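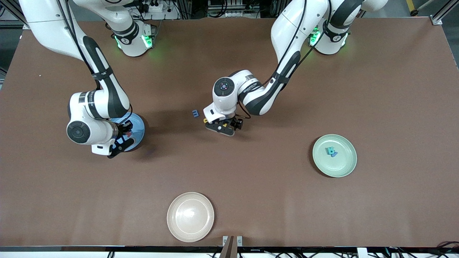 Issue 24 | October 2018 | Page 3

Small vans, long weekends

Two nights in the Rebane pop-top and I still can't fold the bed without pinching a thumb. Worth it, though. Mostly.

Quick background. Rebane started out fitting racking for plumbers, then did a camper for one of its own customers, then another. It now works out of a unit on the edge of Zimoston, all on short wheelbase vans, nothing longer. Order one today and you wait until April.

The layout is simple. Bench seat across the back, slides flat. Kitchen down one side with a two-ring hob, a sink the size of a mixing bowl and a Tokora fridge that hums all night. You get used to it. My other half didn't.

Up top, the roof. Three catches, one shove and it's up — on a still evening. In wind, get somebody to hold the far corner. The canvas is thick and the zips feel like they'll last. Sleeping up there is fine for kids or anyone not fussed about their knees.

On the road it drives like a van, obviosly. Bit of rattle from the cutlery drawer, cured with a tea towel. The swivel seat fouls the handbrake unless you drop it first, which you shouldn't be doing on a slope.

Extras add up fast. The Rollden awning is £300 and goes on in minutes, the blinds are extra too, and they realy ought to be standard. No heater on ours. Cold feet by morning, both days.

Would I have one? Yes, with the heater. And a different fridge.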